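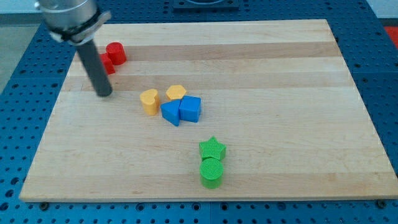

How to oil a wooden cutting board

Search this site Type and press enter

A maple board which is washed every day becomes dry after some months. The colour goes pale, and the surface feels rough when you pass your hand over it. I oil my boards each June and again in winter. The work itself is short but the waiting is long, so I begin on Thursday evening and use the board again at the weekend.

You need food-safe mineral oil, two clean cotton cloths and fine sandpaper. I buy the oil from Penotlow in the 1000 ml bottle, and it lasts me for years. Please do not use olive oil or sunflower oil. They go bad inside the wood and the smell is very difficult to remove.

Wash the board with warm water and a little soap, both sides, and stand it on its edge. Leave it for 16 hours. When I was a beginner I oiled a board after lunch which I had washed at breakfast, and it stayed sticky for one week.

Sand it lightly in the direction of the grain. If your board is made from strips glued together, follow the length of the strips. Wipe off all the dust with a dry cloth.

Warm the oil by standing the bottle in a bowl of hot water. Pour a small amount on the middle of the board and spread it with the cloth until the wood is shining everywhere. Do not forget the edges and the ends, where the wood drinks the most. Turn it over and do the other side.

Let it stand overnight, then rub away what is left with the second cloth. If there are still pale places, give one more coat the same way.

Spread the used cloths flat outside to dry before you throw them away.

For a board with a deep smell of onion, rub it with half a lemon and coarse salt before the washing. My neighbour Mrs Soomro uses vinegar for this and is also satisfied.

Amna Memon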